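Teleop demos: does anyone still believe "just show it the task"?

gearlash_tom
Posts: 412
I've been reading vendor decks all May and every one of them has the same slide. A person moves a pair of arms through a job a few times, somebody presses a button, and the robot "has the skill." My plant manager saw the Plendamier version of this and wants a quote by the end of the month. I have spent enough of my life re-teaching pick points to be doubtful. What does it take in practice? I don't want the brochure number.

pallet_jane
Posts: 88
Depends on the job. We did hand guiding on a single arm for a deburring cell, grab the wrist and walk it through the path, and it was fine. Took me 20 minutes including the coffee. But that's a path, the part is in a fixture and the arm repeats what you did. Nobody had to call it learning.

Biwott
Posts: 1903
Hand guiding and remote demonstration are two different animals and they get sold under one name. With hand guiding you get the motion back. With remote control you're collecting examples and hoping a model pulls out something general. The second one needs a lot more examples and a lot more discipline from whoever is driving.

gearlash_tom
Posts: 412
How many more? The deck says 60 demonstrations per task.

Biwott
Posts: 1903
We recorded 254 on a two-arm kitting job before I would let anyone put it in a report, and I threw out plenty of those. Sixty gets you a video.

flenau_fan
Posts: 37
I think you guys are too hard on it. I've driven the Girkavo rig with the leader arms and after a couple of hours you stop thinking about it. You just do the job. My son was better at it than me by lunch! And for anything two-handed I don't see how else you'd program it. Try writing waypoints for folding a towel.

Biwott
Posts: 1903
Sure, it's pleasant to drive. That tells you about the operator station. It tells you nothing about what the policy does when the part shows up rotated a quarter turn. I've watched people with lovely smooth hands record a whole batch where the part started in the same spot every time, and what you have then is an expensive way of playing back a tape.

pallet_jane
Posts: 88
^ this. And the drivers cheat. They look at the table with their own eyes instead of the camera feed, so the demo depends on stuff the robot can't see.

flenau_fan
Posts: 37
That's a training problem though, with the people I mean. You can put up a curtain. We did.

gearlash_tom
Posts: 412
Does anyone have pictures of a real two-arm job? Something with contact in it. Everything in the deck is a block going in a bowl.

Ismail Salem
Posts: 640
Furniture. White plastic legs and frames on a black-covered table, two arms.
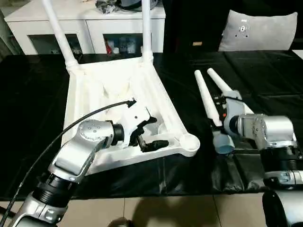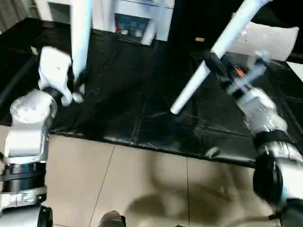
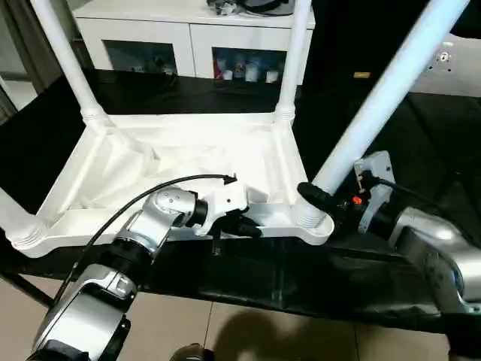 My gripe is with the word "task." A manager hears one task, and the person at the controls is doing a string of them, each with its own way of going wrong. Getting hold of a long tube is one. Holding the frame still while something pulls on a leg is another, and that's the one I'd put money on failing. Look at the last picture: one gripper is on the near rim of the seat frame and the other is clamped at the bottom of a leg, right by the collar. Both arms are loaded through the same piece of plastic. If the driver can't feel that (most rigs I've used give you next to nothing back through the handles) they lean on it until it looks right, and the leaning goes into the data along with everything else. Then you train on it, and the arms fight each other and fault out, and somebody says you need more demos. I'd want to see the force traces before I paid for anything.

flenau_fan
Posts: 37
OK but a person could do that with no force feedback if they go slow. I've done worse.

Ismail Salem
Posts: 640
You could, yes. Then your data is slow, and the policy is slow, and they'll ask you to speed it up in software. Ask me how I know.

gearlash_tom
Posts: 412
So what do I tell my manager?

Biwott
Posts: 1903
Have Plendamier run 16 trials on your part, with your people setting it down on the table however they like – and no resets by their engineer. Write down every fault. If they won't agree to that you have your answer.

pallet_jane
Posts: 88
And get the price of re-recording when the part revision changes. Ours changed twice last year.

gearlash_tom
Posts: 412
Twice, same here. I'll ask for the trial and the traces and post what they say.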